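July 15, 2020

Second day with the Prollimix fingers on both arms.

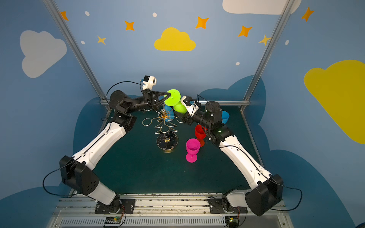 Green wine glass between the two grippers, cup rack behind.

Left arm has the glass on its side. The black angular fingers hold plastic better than the Kourkoulas pads we ran in June, which let go of stems. Ran 9 tries before lunch and dropped 2. Lowered the closing force to 234 on the controller and left it there.

The wrist camera on the right still needs its exposure set. Wrote to Wirnholm about a spare cable. Tomorrow the magenta glass, same settings.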